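Prandum Grasp Pack
Simulated scenes for two-finger grippers

A set of 1000 tabletop scenes with 80 small objects, ready to load into your own simulator. Lighting, table texture and clutter change from scene to scene. Each object comes with a mesh, a mass and a friction value, all of which can be edited.
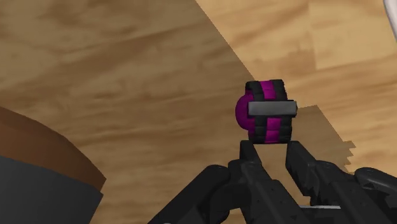
Licences run for 12 months and cover one site. Updates are free during that time. Sold and supported by Brodard.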